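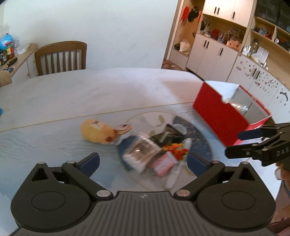 Figure 6.1 Gummy candies and small packets on a glass plate, with an open red box nearby.

Chapter 6
What Does One of Them Cost?

My first business was a candy counter at the back of a card shop, and I ran it for almost a year without knowing what a bag of my own candy cost me. I knew what I paid the wholesaler. I knew what I charged. The second number was bigger than the first, so I figured I was fine, and I went on figuring that until the month I couldn't cover the rent.

Chapter 5 was all about totals: total sales, total costs, whatever is left at the bottom. Now we're going to take those totals apart and look at a single item. Unit cost is the name for this, and it's the part of the course students email me about most, usually the night before an assignment. If you can divide, you can do it. The hard part is deciding what to divide, and we'll spend most of our time there.

Small packaged goods are a great place to start. A gummy candy is cheap to make and cheap to ship, and by the time it reaches a customer it has picked up a wrapper, a label, maybe a box, a share of somebody's wages and a share of somebody's electric bill. The candy may well be the smallest piece of the price. I still find that a little shocking, and I've been teaching it for years!

Let me introduce the shop we'll be following. Bolletti is a gift and candy store run by Rocío Valderrama, and its main product is a mixed box of treats. She buys the candy from a supplier called Frota and the empty boxes from Geder. Her one employee, Jhonatan Apaza, packs the boxes in the morning before the store opens and works the register after that.

In June, Rocío sold 600 boxes. Her rent that month was $600. You can see why I like June – every box carried exactly one dollar of rent, and you can do that one without reaching for a calculator.

Now suppose July is slow and she sells only 500. The landlord still wants the same check. Divide again and each box is carrying $1.20. The recipe is the same, Jhonatan packs them the same way, Frota and Geder haven't raised their prices by a penny, and every single box costs twenty cents more than it did a month ago.

When I first show this in class, somebody always objects that the extra twenty cents isn't real, that it's a trick of the arithmetic. I have some sympathy. You can't open the box and find it in there. But Rocío has to get that money from somewhere, and the boxes are all she's selling.

Costs like rent, which stay put when sales move, are called fixed costs. Costs that rise and fall with every box, like the candy and the box it goes into, are called variable costs. You met both words briefly in Chapter 2. Go back and reread that page if they feel fuzzy (no shame in it, I'd do it now before the tables start).

Some costs won't sit neatly in either group. Take Jhonatan's pay. If he works set hours every week no matter what, his wages look fixed. If Rocío calls him in for extra mornings when orders pile up, part of his pay starts to look variable. And how much of his time belongs to the boxes, and how much to the person who came in for a birthday card? We'll work through two ways to split it in Section 6.3, and they give different answers. Both are acceptable as long as you say which one you used and stick with it.

Later in the chapter a second company, Erkudik, offers to pack the boxes for a flat fee each. Rocío has to decide whether to take the deal, and I'd like you to make a guess before you see the numbers. Write it in the margin. I got it wrong the first time I worked a problem like this, and I had an answer key.

Words to watch for
Unit cost
Fixed cost
Variable cost
Mixed cost
Contribution per unit

Before you start
Pick something small that you bought this week, anything with a wrapper on it. Write down what you paid, then list every cost you think the seller had to cover out of that price. Don't look anything up yet. Keep the list handy, because you'll be adding to it at the end of Section 6.1.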